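# Egress and fire door check, Drakley workshop

Inspector: Ashraful Bhattacharjee
Date: Saturday, November 23, 2024 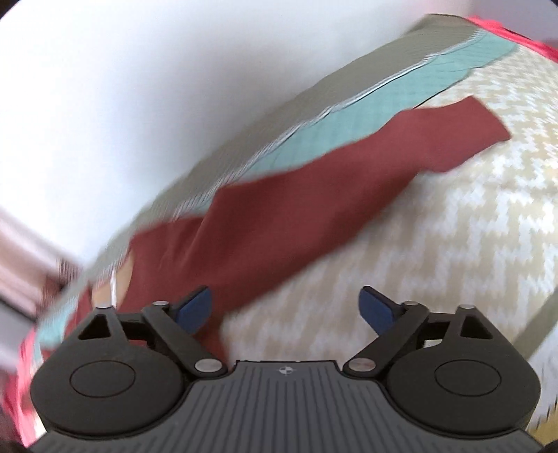
Doors were checked against the May list. Door numbers follow the Gautam floor plan.

- [x] **Exit 1, self-closer.** Closes and latches from fully open.
- [ ] **Exit 2, self-closer.** Stops 18 mm short of the latch. Adjust closing speed, then retest.
- [x] **Corridor width.** Minimum 900 mm kept clear for the full length.
- [x] **Exit signs.** All lit on mains and on battery.
- [ ] **Smoke seals, door 16.** Seal torn on the hinge side. Replacement on order from Erka.
- [x] **Push bars.** Free movement, no binding.
- [ ] **Door tags.** Door 16 tag is painted over and unreadable. Fit new tag with the seal.
- [n/a] **Hold-open magnets.** None fitted in this section.

Comments: Exit 2 stays in use, but must be pulled shut by hand until adjusted. Grey filler at the frame of door 16 is sound. Open items carry over to the next sheet.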